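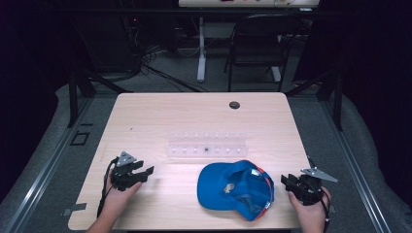 Tuesday, April 2, 2024
By the staff supervisor, Student Robotics Project, Lemley

Spring report to the Skomurska Fund

The grant letter asked for a report at the halfway point covering what the students have done, what it cost, and whether the project is likely to meet the aims in the original application. I was asked to sign off that application last year and did so with reservations, which I put in writing. Some of them have gone away. Others have not, and I would prefer the Fund to hear about them from me now than read between the lines in the summer.

What was promised

The application said that a group of second-year students would teach a two-armed robot to handle everyday soft items, by demonstrating each task themselves with a pair of hand-held grippers and then training a model on the recordings. It listed towels, socks, shopping bags, aprons and caps. It also said the group would enter the Odura student challenge in May with a working system and write up the method so that other courses could copy it.

I said at the time that five kinds of object was too many for students with one afternoon a week and a timetable full of other things. The group has since reached the same view. Work on towels and socks was stopped before Christmas, bags and aprons were never started, and everything since January has gone into the cap. I would ask the Fund to accept this as a change to the plan. I know it looks like a large cut on paper. It was the first sensible decision the project made.

What has been done

The students have made 646 recordings of the cap task. A recording is one attempt by one student, both hands, from picking up the grippers to putting them down again. The cap begins in a different position each time. Sometimes it is upside down on the table, sometimes it is crushed or half folded, and the student has to get hold of it, open it out and leave it the right way up with the brim facing forward.

That number will look good in a summary and I would be careful with it. A fair part of the early material is not usable. In the first sessions the students moved far too quickly, as anyone would who has been picking up hats all their life, and the recordings are full of snatched grabs that a robot arm could not follow. They also talked to each other and looked round while they were doing it. The group wrote itself a short set of rules in February (slow hands, eyes on the table, no second try within the same recording) and the later sessions are noticeably better. The weeding out of the older ones is still going on and I can't yet give a final figure for what will be left. I have asked that nothing be deleted, only marked, as I suspect opinions about what is usable will change again.

The recordings have been used to train three versions of the model. The first did nothing worth reporting. The second learned to approach the cap and close on it, and then had no idea what came next. The third was tested over 60 trials in March and finished the task in 36 of them.

I should explain why I am less pleased with that result than the students are. All of the trials used the same blue cap that appears in every recording. Many of the starting positions were set out by the people who had trained the model, and people who know what a machine is good at tend to be kind to it without meaning to. I watched part of one test session and saw a cap being nudged a little flatter before the start. It was done quite innocently. The students took the point when I raised it, and the next test will be laid out by somebody from another course who has been told nothing.

What is harder than expected

The students assumed the arms and the software would be the difficulty. Most of the trouble has come from the cap itself. A stiff brim joined to a soft crown behaves like two different objects. If you take hold of the brim, the crown flops wherever it likes. If you take hold of the crown, it folds up between the fingers and hides the part you want to see next. From close up there is often very little to tell the model whether it is looking at the inside or the outside. One student suggested that the coloured panels and trim are doing all the work, and that the model has learned "find the orange bit" and little else. I think that may well be right. It is cheap to check with a plain cap, and I don't understand why it hasn't been checked already.

There is also an argument in the group about where to take hold. One camp goes for the brim first. The other prefers to get one finger against the crown from the side and close on a fold. Both methods are in the recordings, mixed together and not labelled, which cannot have helped the model decide. They have been told to choose one or label both. At the time of writing they are still arguing, and quite enjoying it, I suspect.

The clear plastic tray has been left on the table during the cap work. It belongs to a second task the group would like to try, which is putting small parts into their places. I have no objection to the idea. I do object to it being started before the first task is finished, and I have said so.

The Tarar software

The application budgeted for a year's use of Tarar, the package that lines up the recordings from both hands and turns them into something the model can learn from. It does what it says once it is running. It took the group most of the autumn to get it running, and the help pages assume a reader who already knows the answer. Two of the students wrote their own notes as they went along. These are better than the official ones and are probably the most useful thing the project has produced so far for anybody outside it. I would like them to count as part of the write-up.

I am not convinced we should renew. The students are, and they have promised me a page setting out the case. It hasn't arrived.

What the students have learned

The Fund's form asks for this under its own heading, and I am wary of it, as it invites the sort of paragraph that could be pasted into any report. So I will keep to things I have seen myself. They now keep a proper log, which they didn't in the autumn. They can set up the table and both grippers without me in the room. Several of them have become good at saying "we don't know" in front of other people, including in front of me, and one did so at the open evening to a parent who clearly wanted to hear something grander.

Attendance has been uneven. The sessions where recordings are made are dull, and some students have found reasons to be present only when the arms are moving. The group has a rota now. It is mostly kept.

Money

Spending is within the budget for the period and the statement is attached separately. Two items need a mention. Replacement finger pads were not in the original budget and have been bought out of the travel line. The line for aprons, towels and bags has hardly been touched for the reason given above, and I would like permission to move what remains into a few more caps of different makes, sizes and colours. It is a small sum and would do more for the project than anything else on the list.

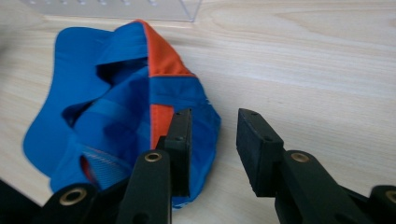

Plans up to the Odura challenge

The entry is in and I have not asked the group to withdraw it, though I did think about it. What they will show in May is one task with one kind of object. I have asked them to describe it in those words on their stand and to quote the result of the blind test, whatever it turns out to be, in place of the March figure.

Before then they intend to:

- finish marking the old recordings
- settle the brim or crown question, or label the two methods
- record a new batch with caps of other colours, if the Fund agrees to the change above
- run the blind test

I believe the first and last of these will happen. The new batch depends on how soon the caps can be ordered and on how many students are free over the break, and I have seen enough student timetables to doubt it.

Request to the Fund

I recommend that the second payment is released. I recommend this on the understanding that the aims are rewritten to cover the cap task only, and that the write-up includes the sessions that went wrong along with those that went well. The students have agreed to both conditions. I also ask for a decision on moving the soft goods money by the end of the month if possible, as the caps will be no use to us after the challenge.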